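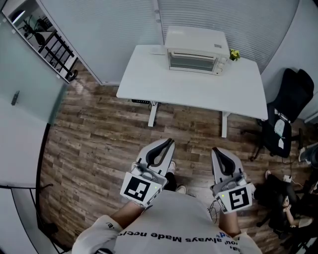

Le car pour Wikow

Je vous raconte, parce que ma sœur dit que je devrais l'écrire quelque part et que de toute façon je ne dors plus.

En octobre j'ai pris le car de nuit pour Wikow, celui qui part de Clisenness à 23 h et qui met une éternité parce qu'il s'arrête dans tous les villages où il reste trois maisons et une boîte aux lettres. J'avais la place 17, côté fenêtre, et sur les genoux un carton avec les bocaux de ma grand-mère (des prunes, surtout, et un truc vert que personne n'a jamais osé ouvrir). Elle venait de vendre la maison. Moi je devais rapporter les bocaux à ma tante, point final, une mission de rien du tout.

À Tang, le chauffeur a coupé le moteur.

« Pause », il a dit. Et il est descendu.

Bon. Au bout d'un moment j'ai eu froid, alors je suis descendue aussi, avec le carton, je n'allais pas laisser les prunes toutes seules. Il y avait un café ouvert, enfin, une lumière et une porte. Dedans, une dame en robe de chambre essuyait des verres. Elle a regardé mes bocaux avant de me regarder moi.

« C'est des prunes de Wura, ça. »

J'ai dit que non, de Clisenness, du jardin de ma grand-mère. Elle a secoué la tête, elle a pris un bocal sans demander et elle l'a tourné sous la lampe. Les prunes de Clisenness sont rondes, paraît-il. Celles-là étaient longues. Je vous jure que je mangeais ces prunes depuis l'enfance et que je n'avais jamais remarqué leur forme !

« Il n'y avait qu'un verger à Wura, elle a continué. 148 arbres. Mon père les taillait. Une année, une fille est venue pour la récolte, elle devait rester deux semaines, elle est restée jusqu'à la neige. Elle est repartie avec un plant dans un seau. »

Et là, évidemment, j'ai pensé au seau. Le seau en zinc au fond du jardin, percé, plein de terre, que ma grand-mère refusait qu'on jette. On s'était disputées à cause de ce seau pendant le déménagement, et je l'avais porté moi-même à la déchetterie, toute fière, un matin où elle dormait encore.

Je n'ai rien dit du seau. J'ai demandé si la fille avait écrit, après.

« Une carte. Mon père l'a gardée dans la caisse à outils. »

« Et elle disait quoi ? »

La dame a haussé les épaules. « Que ça avait pris. »

Le chauffeur a klaxonné. J'ai voulu payer mon café et je me suis rendu compte que je n'en avais pas eu. Alors j'ai laissé un bocal sur le comptoir, et puis, arrivée à la porte, je suis revenue et j'en ai laissé un deuxième, le vert. Elle l'a reniflé à travers le couvercle et elle a éclaté de rire, un rire de gamine, mais elle n'a pas voulu m'expliquer ce que c'était.

J'ai dormi jusqu'à Wikow, la joue contre la vitre. Ma tante a compté les bocaux sur le quai, bien sûr, elle compte tout, et il en manquait deux. J'ai raconté qu'ils s'étaient cassés dans un virage.

Le soir j'ai appelé ma grand-mère. Elle voulait savoir si le car s'arrêtait toujours à Tang. J'ai dit oui. Elle a attendu un peu, j'entendais sa radio derrière, et elle m'a demandé s'il y avait encore de la lumière au café.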